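Courses > Television Studies > Writing the Daily Serial > Week 6 Handout

Week 6: Writing a Character Out

Read this before the seminar. The clips are on the course page. If you missed the Week 5 session on recasting, read those notes first, as some of the terms carry over.

1. Why characters leave

In a daily serial, most departures start outside the story. A contract ends and is not renewed, or the budget is cut, or an actor asks for time off. The writers are told a last shooting date and work backward from it. Students often assume that the story team decides somebody should go and then the actor is informed. That does happen, but less often than viewers think.

Our main case is Sutatley, the half-hour serial made by Jabłońska for the Trudurano channel. It is useful because the production kept its long-term story documents, and we have permission to use them in class. They show what the writers planned and what they had to change. The course pack has the documents for a block of 67 episodes, starting with the hotel fire and ending with the reading of the will.

Keep these two things apart in your notes:

The production reason: why the actor is leaving.
The story reason: why the character is leaving.

An essay that mixes the two will lose marks. If you don't know the production reason, say so and move on. Fan sites are not a source for it.

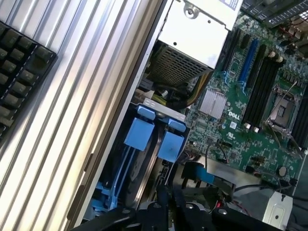

2. The four common exits

The move. The character takes a job, follows a relative or goes to look after someone in another city. It costs little, takes few scenes, and leaves the door open. The weakness is that the audience expects phone calls and visits later. In Sutatley the younger sister moves away in episode 12 of the block and is mentioned only once afterward, at her own mother's birthday. Viewers wrote in about it.

The prison term. This removes a character for a fixed period and gives the writers a return date if they want one. It also needs a crime, which needs a victim, a trial and at least one witness who is already a regular.

The disappearance. No body, no goodbye. The serial can hold this open for years. It is hard on the remaining characters, who can't grieve on screen and can't stop talking about the missing person either.

The death. The most expensive choice in story terms. A death closes a set of relationships and opens a funeral, an inheritance and often an investigation. When the character belongs to a founding family, the loss also affects every older storyline that viewers remember.

There is a fifth type, where a character goes upstairs or out to the car and is never seen again. We will not spend seminar time on it, but you can mention it.

3. The legacy character problem

For this course, a legacy character is one who was born on the show, or whose parents were regulars, and who has been played over a long stretch of episodes. The term is used loosely in fan writing. Use our definition in assessed work.

The difficulty with killing a legacy character is that the audience has more history with the character than the current writers do. A viewer may have watched the christening, the first day at school and two weddings. The head writer may have joined eight months ago. The course pack has a memo on exactly this point: the story team asked for a list of everyone the pharmacist's daughter had ever lived with, and got back three different lists.

Look at how the Sutatley team handled the daughter's death. The episode itself ran 90 seconds over its slot and was cut for broadcast. The trimmed material was a conversation with her grandmother that explained why she went back to the boathouse. Without it, many viewers thought the character had acted stupidly. Compare the script and the broadcast version and mark where the motive goes missing. 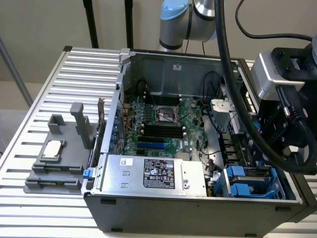 The whodunit that followed was planned as a short story with four suspects. By the second month it had seven, partly because each regular needed a reason to be in scenes at the police station. The documents show the killer's identity being changed once. Two scenes already shot no longer made sense after the change, and one of them was shown anyway. See if you can find it before we discuss it.

4. Audience reaction as evidence

Channel mail and message boards are useful, but they need care. People who are angry write more than people who are content. The course pack includes 670 letters and emails received after the death episode. Read a sample, choose your method of sampling, and state it in one sentence in your essay.

When coding the letters, separate these complaints:

The character should not have died at all.
The death was acceptable but the method was not.
The aftermath was rushed or dragged.
The wrong person turned out to be guilty.

A single letter can fall under more than one heading. Many do. Do not treat a complaint about the aftermath as a complaint about the death.

5. Exercise for the seminar

Write a one-page exit for a regular character in a serial you know. You have three weeks of episodes and the actor is available for only five shooting days. Note which scenes need the actor and which can be carried by others. Bring a printed copy. Do not use a dream, a twin or amnesia.

The essay is submitted through Plastudell as usual. Files with the extension .pages will not open on the marker's end, so export to PDF.

Reading: course pack, sections D and E. Section F is optional.

Filed under: Handouts, Serial drama, Story structure

Comments (4)

Is the shown-anyway scene the one in the laundromat? She says she was at work that night and two episodes later she wasn't.

Section E in my copy stops after the second page of the memo. Anyone else?

Same for me. The version on the course page is complete, it's only the printed pack.

Can we use a prime time show for the exercise or does it have to be daytime? The handout only says serial.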